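Looking After a Marble Countertop
March 28, 2021

Marble is softer than granite and it reacts to acid. Most of the damage people bring up comes from lemon juice, vinegar, wine and tomato sauce left sitting. The acid eats the polish and leaves a dull patch called an etch mark. A sealer will not prevent that. Sealer slows down stains from oil, coffee and the like.

For daily cleaning use warm water, a drop of dish soap and a soft cloth. Rinse with a second cloth and dry the counter fully. Skip anything with bleach, ammonia or vinegar in it, and skip scouring powder too. Check the label on "natural" sprays, as plenty of them are citrus based.

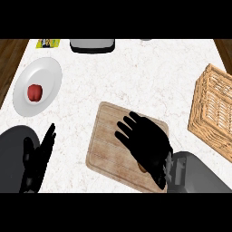 White marble with faint veining, next to brown wood.

Where stone meets wood, wipe along the joint separately. Water collects there and the wood will swell before the marble shows anything. Our own counter is from the Odukoya yard in Levetthorpe and the joint has needed fresh caulk 2 times.

To test the sealer, put a spoonful of water on the stone and leave it 14 minutes. If the spot underneath has darkened, it is time to reseal. We do ours every June. Clear the counter the night before, wash it, and let it dry overnight. Wipe the sealer on, wait as long as the can says, and buff off whatever is left. Any that dries on the surface leaves a haze.

Oil stains need a poultice. Mix baking soda and water to the thickness of peanut butter, spread it over the stain and tape plastic wrap on top. Leave it a full day, scrape it off with a plastic scraper and rinse. Old stains may take 5 rounds.
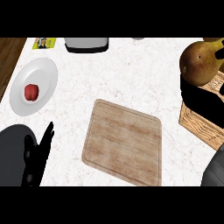
Can I fix an etch mark myself?
Light ones on polished marble, usually. Rub in marble polishing powder with a damp cloth, working in small circles, then rinse and dry. Try it in a back corner first. If you can feel the mark with a fingernail, call a stone shop.

Honed marble is a different case. Polishing powder will leave a shiny spot on it, so use a product sold for honed stone.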